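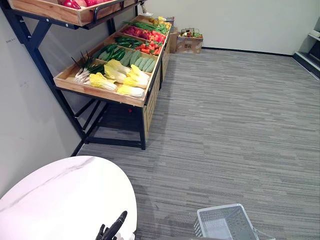
1/ Robot grocery shelf, build thread, 06/04/2025

Starting a new thread because the old one got too long to scroll. Short version for anyone new: two-armed robot, produce stand, shopping basket on the floor. The robot is supposed to take what's on the list and put it in the basket. We call it Plallar. It lives in the back room at Vakolum, the shared workshop.

2/ All the vegetables are artificial. We did try real ones in the first week. Tomatoes don't last through many attempts.

3/ The view at the top of the thread is from the head camera. Stand on the left, basket at the bottom, marble-look table in the lower left corner. The table is the thing I want to talk about first, since it takes up a piece of the view I'd like back.

4/ Urmas wants the table kept close so there's somewhere to put things down between runs. I want it 200 mm further back. For now it stays, and I've masked that corner in software. The mask is one curved edge and took me ten minutes, so I've stopped arguing.

5/ Head camera mount is version three. Version one was a printed bracket that sagged. Version two was aluminum and didn't sag, but the screws backed out every few hours. Version three is the same aluminum with threadlocker and a washer under each head. If yours drifts, check the screws before you recalibrate. I recalibrated four times first.

6/ Bags. I put this off as long as I could. Carrots and cucumbers are rigid, so you close until the current rises and stop. A thin bag gives you almost nothing on the current reading. The fingers can be shut on a fold of plastic and the controller thinks it has missed.

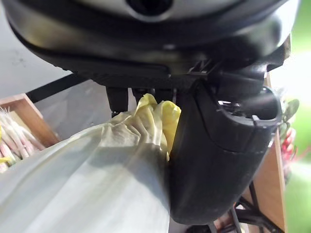
Wrist camera. Bag gathered up against the finger.

7/ What I'm trying now is to ignore the current for bags and go by the wrist camera only. Close to a fixed width, lift a little, look again. If there's still a pleated patch next to the finger, call it a grasp. It's slow.

8/ Translucent plastic is also bad for the detector. Whatever is behind the bag shows through it, and the labels jump around. Dace Jõgi relabeled 262 wrist images by hand so that a bag is always one outline no matter what shows through. I owe her lunch for that.

9/ Someone asked about the stand. Black metal frame, wooden trays, and the lower one slants toward the floor space so the camera can see into the compartments. I had planned to build one out of scrap until Povilas found this one. We added felt under the feet and took it off again, as it let the stand creep when the arm leaned on a tray.

10/ Software is at 2,835 lines, not counting the arm driver. Too many of those are for recovering from a dropped item. There's one file that is only about things that roll.

11/ Basket position. It sits on the carpet next to the robot, and the handle is a nuisance. Folded down along the side it's fine. Standing up, it's right where the gripper wants to come in. I added a check at startup that looks for the handle and refuses to run if it's up.

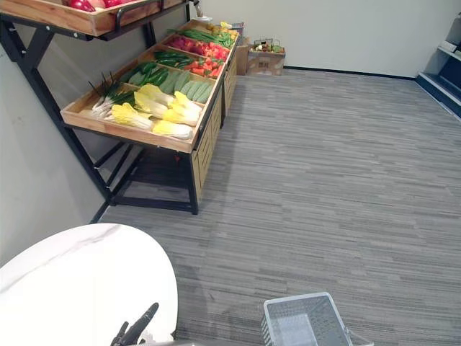

12/ Carpet. Striped gray carpet tiles and a depth camera don't get along as well as I'd hoped. I get faint ridges in the floor that follow the stripes. Fix was to fit a plane once and use that for the floor everywhere. Don't try to map it live.

13/ Napa cabbage is my favorite thing on the stand to test with. It's big and pale, and it has an obvious yellow end and white end, so orientation is easy. Green onions are the opposite. The leaves are long and dark and the gripper needs to go for the white part.

14/ Current problem is reds. In the far compartments, from the head camera, red peppers and tomatoes look like one blob. Baiba suggested moving them apart. I'd prefer to leave them mixed and get the arm to take a closer look first, because no real shop is going to rearrange itself for me.

15/ Cable management on the arm is still what you see - one black cable with a lot of slack. The slack is there so the wrist can turn all the way. The trouble is that a loose loop can swing over the neighboring bin and drag on whatever is on top of the pile.

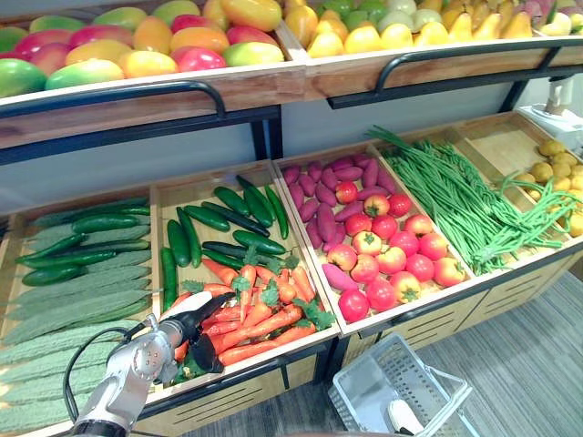 I've ordered a spring retractor that should take up the extra length without pulling on the connector. If it's too stiff I'll go back to a strap at the elbow. Until then the rule is that the arm approaches slowly and stops above the pile before it goes in.

16/ Carrots get their own settings, by the way. They're tapered, so if you close near the tip they squirt out backward. Grasp point is now pushed toward the thick end, with the leafy tops excluded from the outline. Tops were throwing off the center by a lot.

17/ Still on the list: long beans (they drape over the side of the bin and I have no good plan), the red blob, the retractor, a quieter fan for the computer. If anyone has picked up long stringy things with a two-finger gripper, please tell me what you did.

18/ Parts list and the camera bracket drawing go up next, once I've put the right screw lengths in. The drawing I posted in the old thread has the wrong ones.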